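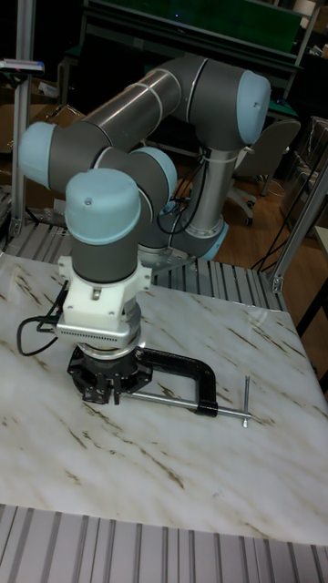
Tool library gets its new home at last

Good news if, like me, you own one screwdriver and it's the wrong one. Runimano, the tool library that has been squeezed into the back of the old dairy in Duletholm for as long as I've lived here, is moving into the empty shop on Babalola Street. The doors open on 29th January and I have been grinning about it all week.

For anyone who hasn't used it, you pay to join, you borrow what you need, and you bring it back when you've finished (or when they send you the polite text, in my case). I've had a tile cutter, a wallpaper steamer, a pair of sash clamps and a hedge trimmer that frightened the life out of next door's cat. I couldn't have afforded to buy any of them, and I certainly haven't got anywhere to keep them. My shed is full of other people's bikes.

The old place had its charms, but space wasn't one of them. The ladders lived in the corridor, the sanders were stacked on top of the drills, and if you wanted anything from the far end you had to go back outside and let somebody else squeeze out first. There are 700 items on the list now, and a fair few have been sitting in a lock-up across town, which meant asking for them days ahead. All of that comes under one roof with the move.

I had a nose round last week while the shelves were going up. It used to be the carpet shop, so it's long and wide with a big window on to the street, and there's still a strip of brown swirly pattern by the back door that I rather hope they keep. Hand tools will be at the front, power tools behind the counter, garden things in the yard under a lean-to. The ladders get a wall of their own, which will please anyone who ever met them in that corridor.

The bit I'm most excited about is the workbench room at the back. Members will be able to book it for 2 hours at a time and do their sawing and gluing there instead of on the kitchen floor. You can leave a glued piece overnight, too, as long as you label it. I've got a chair with a wobbly leg that has been waiting since November for exactly this, and I've already told it the news.

Now the money, as I know somebody will ask. Membership is going up by £3 a year, the first rise in ages, and the bench room costs £4 a session. There's a cheaper rate if you're on a low income, and you don't need to bring any proof, you just say so at the desk. The rent on Babalola Street is higher than at the dairy and that's where the extra goes. I did hear a bit of grumbling in the queue at the baker's, but it's still a lot less than hiring a floor sander for a weekend - I've looked.

Parking is the other thing people have been going on about. There isn't any outside, only a loading bay, and you'll get a ticket if you hang about in it. If you're collecting something heavy, use the Hutolano car park behind the chemist and come through the alley. It's flat all the way and you can borrow a trolley from the desk. The bus stops by the post office, though I wouldn't fancy getting a rotavator on it.

If you've got something out on loan at the moment, hang on to it until the new shop opens and take it back there. The dairy is shut already and anything left on the step will go walkabout. Your old card still works, and anybody who has lost theirs (me again) can get another at the desk without a telling-off.

They're also after a few things to fill the gaps. Top of the wish list are a decent mitre saw, a pressure washer that doesn't leak, and any clamps you can spare, because they always run out of clamps. Please don't turn up with a box of rusty odds and ends from the garage, they've had plenty of those. Things need to be in working order, and anything electrical will be tested before it goes on the shelf, so bring the plug and charger with it.

Opening day starts in the morning, with tea, cake and a go on the new benches. There'll be somebody sharpening kitchen knives and garden shears while you wait, so wrap yours up well in a tea towel for the walk over. I'll be the one carrying a chair.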